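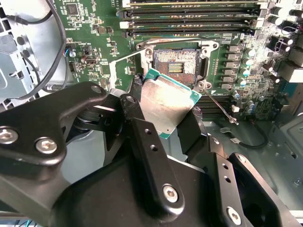
From: Darren Whitlock
To: cell-maintenance list
Date: January 4, 2020
Subject: Re: Re: CPU placement cell, new finger offsets

I read the note from the Norska side twice and I'm still not sold. Quoting the part I have trouble with:

> We re-taught the approach pose in November after the fingers
> were swapped. The chip now comes in tilted, leading edge first,
> and the wrist levels it out over the socket. The cell has done
> 1,595 placements since then with 2 rejects. We see no need to
> touch the finger offsets again and would like to close the
> ticket. The Wanitz tester passed every board that went
> through, so whatever play is left in the linkage is evidently
> inside what the socket tolerates.

OK, a few things.

First, 1,595 placements of what? If those are the dummy chips we use for warmup, the number means very little to me. The dummies have been dropped, wiped and handled so often that their edges are rounded over, and they'll slide into anything. I asked for the count on real parts before the holidays and got the same total back with no split. Please send the split.

Second, the tilt. I understand why you'd want to come in at an angle with an open socket. You keep the finger bars clear of the load lever and you get one edge located before the rest comes down. Fine. But the leveling move only works if the pivot where the side link meets the finger has no slop in it, and that's the joint we had trouble with last time. When I was over there I could rock the tip by hand with the gripper closed. Not a lot, but I could feel it. Did anybody retighten that bolt after the swap, or did it get set once on the bench and then signed off? The sheet just says "fingers installed."

Third, a pass on the Wanitz tells you the board powered up. It doesn't tell you the chip landed square. A board can take a bad touch on the contacts and pass that day. I would sooner see the socket under a magnifier than a green light on a screen.

So before anyone closes this, here is what I'd like done on the cell. It's maybe half a shift.

1. Power down, lock out, take the load off the fingers. Check every hex bolt on the links, including the big ones low on the fingers that people skip because the housing is in the way. Mark each one with a paint pen as you go.

2. Check the pivot separately. If it moves at all with the fingers closed, replace the bolt and don't just crank it down. Overtightened, it binds, and then the grip force reading is garbage.

3. Re-zero the offsets with the Pandex gauge block. Please don't use a processor as the gauge. I know it's been done.

4. Run 16 real parts, slow, stopping each one just short of the socket. Somebody looks at the corner gap every time and writes down a number. "Looks good" is not a number.

5. Run 54 more at normal speed and pull every socket for inspection. If those are clean I'll close the ticket myself and buy the coffee.

On the cable question that came up further down the thread - yes, loose cables in the case are still a problem. The program assumes nothing is lying near the lever, and there is no check for it. Tuck them before the case goes in. Trình has a clip that does the job, part number is in the spares binder, and we have a bag of them in the second drawer.

I'd also like to know who decided 2 rejects was acceptable, and what was wrong with those two. If both were bent contacts on the same side, that's your offset talking. If they were bad boards from the start, then I'll take some of this back. The log only says "reject, operator."

I don't doubt the new approach is better than the old one. The old one was pretty bad. I just haven't seen anything yet that shows it was the approach that fixed it and not the fresh fingers, and fresh fingers wear.

Send the split and the bolt sheet when you have them.

Darren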